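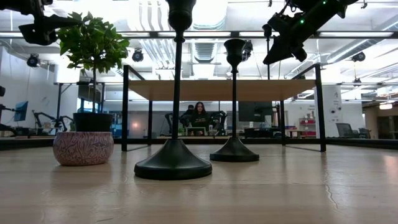

Eine Holzplatte sei für zwei Arme der falsche Untergrund, hieß es in einem Kommentar zur ersten Fassung, sie arbeite mit der Luftfeuchte und damit sei jede Kalibrierung nach einer Woche hinfällig. Der Einwand ist berechtigt, aber nur zum Teil. Deshalb zuerst die Platte, dann der Rest.

3 Aufbau in der Gemeinschaftswerkstatt

3.1 Tisch und Rahmen

Grundlage ist eine Platte aus verleimten hellen Holzstreifen, vorhanden, nicht extra beschafft. Darum herum ein Rahmen aus schwarzen Metallprofilen, an der Oberkante und an beiden Seiten. Profile von Gerkley, Restposten, auf der Kappsäge der Werkstatt Tekance abgelängt. Schnittkanten nachgefeilt, Winkel geschraubt, nichts geschweißt. Wer nachbauen will, sollte die Nutensteine vor dem Verschrauben einlegen; wir haben den linken Holm deswegen zweimal zerlegt.

Die Arme sitzen am Rahmen und nicht auf dem Holz. Damit ist der Einwand von oben zum größeren Teil erledigt: der Abstand der beiden Schultergelenke hängt am Metall. Was sich bewegt, ist die Höhe der Arbeitsfläche gegenüber dem Rahmen. Gemessen im November und dann wieder nach der Heizperiode, mit Messuhr, an vier Punkten. Die Änderung lag unter dem, was die Greifer ohnehin an Spiel haben. Im Sommer nicht gemessen, steht noch aus.

3.2 Antriebe und Verkabelung

Gelenkmodule Dufour, an beiden Armen gleich bestückt. Die Steuerung, im Folgenden Dralla, läuft auf einem gewöhnlichen Rechner unter dem Nachbartisch. Regeltakt 200 Hz, mehr gab der Bus nicht her. Unter Last bricht der Takt gelegentlich ein, das Protokoll zeigt dann Lücken von einem oder zwei Zyklen. Für langsame Bewegungen unerheblich, beim Zugreifen nicht.

Die Kabel waren der langwierigste Teil des ganzen Baus. Schleife an der Schulter zu kurz: Zug auf dem Stecker, Modul meldet Fehler. Schleife zu lang: bleibt an Gegenständen hängen. Am Ende von Hand ausprobiert, jede Achse einmal von Anschlag zu Anschlag gefahren, dann Kabelbinder. Keine Schleppkette, der Platz fehlt am unteren Glied. Zugentlastung am Rahmen gedruckt, PETG. Die erste Version aus PLA ist am Motorgehäuse weich geworden.

Not-Aus wirkt auf beide Arme gemeinsam. Bremsen haben die Module nicht, bei Stromausfall sinken die Arme also ab. Wir legen vor dem Abschalten immer eine Parkposition an, was in einer Werkstatt mit gemeinsam genutzter Sicherung nur bedingt hilft.

3.3 Gegenstände

Gesucht war etwas, das leicht umfällt und im Kamerabild wenig hergibt. Kerzenhalter erfüllen beides. Schmaler Stiel, breiter Fuß, dunkel; von oben bleibt davon kaum mehr als eine Scheibe mit einem Strich. Die Tiefenschätzung hat genau damit ihre Mühe. Dazu ein Topfbäumchen als Hindernis, bei dem der Planer die Krone als geschlossenen Körper behandelt und lieber einen zu großen Bogen fährt. Und ein kleines Tischchen, damit Ablagen auf zwei Höhen möglich sind.
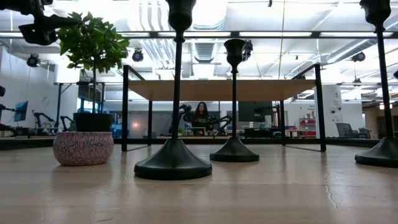 Abb. 4: Kerzenhalter und Topfpflanze auf der Arbeitsplatte, dahinter das Tischchen.

Das Tischchen selbst wird nicht gegriffen. Seine Beine sind im Planer als vier Stäbe hinterlegt, die Platte als Quader. In einer früheren Fassung war das ganze Tischchen ein einziger Quader, dann kommt der Arm aber nicht darunter durch und verweigert Wege die ohne weiteres gehen. Stäbe mit Zuschlag auf den Durchmesser, sonst streift der Ellbogen.

3.4 Ablauf und Zählung

Ein Durchgang: Halter von der Arbeitsplatte aufnehmen, auf das Tischchen stellen, loslassen, Arm zurück in die Ausgangslage. Gezählt wird als gelungen, was danach noch steht. Insgesamt 208 Durchgänge auf der Platte, verteilt auf mehrere Abende, je nachdem wann die Werkstatt frei war. Davon 106 ohne Beanstandung. In 73 Fällen kippte der Halter beim Loslassen, der Rest verteilt sich auf Fehlgriffe und Abbrüche durch die Steuerung. Die Abbrüche haben wir nicht herausgerechnet.

Auffällig die Häufung beim Loslassen. Die Finger öffnen nicht gleichzeitig, der eine löst sich etwas früher und der andere schiebt nach. Bei einem Würfel merkt man davon nichts. Ein hoher Stiel kippt. Abhilfe zunächst mechanisch: Fingerkuppen mit dünnem Moosgummi, danach weniger Kipper, aber schlechteres Lösen, weil der Gummi am Lack haftet. Jetzt Öffnen in zwei Stufen mit kurzer Pause dazwischen. Kostet Zeit, läuft ruhiger. Zahlen dazu erst im nächsten Bericht, die Reihe ist noch nicht volständig.

Zur Kalibrierung noch: wir tasten drei Punkte am Rahmen an, nicht auf dem Holz. Dauert ein paar Minuten, wird vor jeder Reihe gemacht. Nach dem Umsetzen des Tisches (die Werkstatt wurde neu gestellt) war der rechte Arm deutlich verdreht, eine Schraube am Fuß hatte sich gelockert. Seitdem Schraubensicherung und ein Strich mit Lackstift.
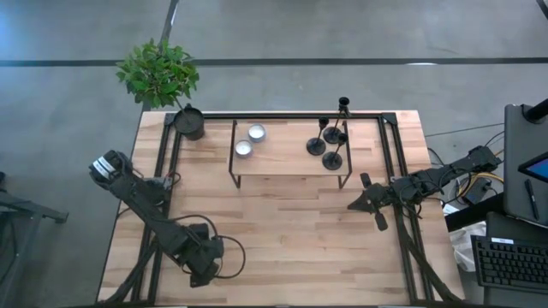
Lässt sich der Rahmen auch mit nur einem Arm betreiben? Mit kleinen Änderungen geht das, in Dralla muss der zweite Bus abgeschaltet und die Kollisionsprüfung auf einen Arm umgestellt werden, der Rahmen bleibt wie er ist.

Einschränkungen der Anordnung. Das Licht ist das der Halle, also Deckenleuchten, und die spiegeln auf der Platte. Matt lackieren wäre möglich, haben wir nicht gemacht, die Platte wird ausserhalb der Versuche auch zum Löten gebraucht. Zweitens die Kabel, siehe 3.2. Drittens das Spiel in den Handgelenken, das mit der Laufzeit zunimmt; ein Modul wurde bereits getauscht. Stücklisten und Zeichnungen, Stand April 2020, liegen im Werkstattordner Tekance, die Maße der linken Konsole darin sind noch die alten und müssen am Bauteil nachgemessen werden.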